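Prandgate Sorts Its Junk Drawers, One Table at a Time

PRANDGATE - The town's second annual Drawer Night drew a full room on Friday, and with it a volume of dead batteries, mystery screws and takeout soy sauce that organizers described as "about what we feared."

The rules are simple. You bring one drawer's worth of stuff from home, the drawer everybody has, usually the one under the toaster. You dump it on a table. You get a basket. Whatever you can name and would use again before next December goes in the basket and comes home with you. Everything else goes to the swap shelf, the recycling bins or a large gray trash can by the coat rack that was emptied twice before 8 p.m.

Kartini Simanjuntak, who started the event last year after failing to find a tape measure she owned four of, opened the evening by reading the rules aloud over the sound of people already dumping things on tables.

"If you have to say 'it might go to something,' it does not go to something," she told the room. There was some grumbling from the back, where the men with coffee cans full of hardware had chosen to sit.

This year's event moved from the library annex to the old Krishnan Hardware building on Galtden Street, which has better lighting and more outlets, and where at least three people in attendance had bought the screws they were now throwing out. Admission was $4, or free with a drawer divider in good condition. The door took in $200 even, plus 49 drawer dividers, a figure that suggests either great generosity in Prandgate or a widespread loss of faith in drawer dividers.

The money goes toward new shelving for the swap room. The dividers are going in a drawer until somebody decides.

Sorting got under way at 6:30 and was slow at first. The trouble with a junk drawer, as several people found, is that every object in it comes with a lawyer. A key that opens no known door was defended for most of ten minutes by a couple who have moved twice since they last used it. A father and his teenage daughter argued over a charger for a phone she said was older than she was. The charger lost. He was later seen visiting it on the swap shelf.

Small things in wrappers caused the most trouble. Under the rules, anything still in its plastic counts as new and may be kept, and this turned out to be a loophole big enough to drive a station wagon through. People who had not opened a package in years suddenly found it precious. Simanjuntak ruled by the second half hour that a wrapped item had to be identified out loud by its owner before it could go in the basket, without squeezing it first.

"I said it was a washer," said Dušan Lukáč, a retired bus driver who had brought the contents of two drawers and was made to put one back in his car. "She asked me what kind of washer. I thought that was a little personal."

Lukáč holds a minor title from last year, when he went home with the fullest basket in the room. He was hoping to do worse this time, he said, and had set himself a limit of what would fit in a coat pocket. He had worn a large coat.

Table covers were bring-your-own, on the theory that nobody should be sorting fuses on bare wood, and the result was the most cheerful part of the evening. 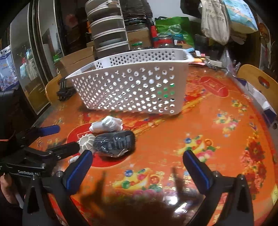

Fruit was the clear favorite this year, with flowers close behind and a few tables declining to choose between them. The drawback came to light when smaller items began vanishing into the patterns. One woman spent a while trying to pick up a printed cherry. Simanjuntak has promised to look into plain covers for next year, though she admitted she said the same thing about the coffee.

The coffee was from Tumberg Bakery, which also sent over two trays of rolls. Both trays were gone by 7:15. A third tray, found behind the coat rack at cleanup, was gone shortly afterward.

Not everyone was won over. A man who asked to be identified only as a homeowner said he had come at his wife's request and was leaving with everything he brought in, plus a very nice pair of pliers from the swap shelf. He called the event a success.

The swap shelf did fast business generally. By closing time it had given up two flashlights, a ball of good string, a bicycle bell and most of an extension cord. What remained was largely soy sauce. Under the rules the leftovers go home with the organizer, and Simanjuntak was seen loading a box into her back seat with the look of a woman who already has a drawer for that.

The prize for the emptiest basket went to a first-time visitor who kept one thimble. The prize was a set of kitchen scissors, and she asked if she could think about it.

Lukáč did not place. His coat was heard leaving the building at 9.

A spring date for the next Drawer Night has not been set. Residents with a garage to sort are asked not to bring it. The swap shelf will stay up at the Krishnan building through the end of the month, open whenever the lights are on, and anyone who lost a small brass hinge near the coffee table can claim it there by describing the door.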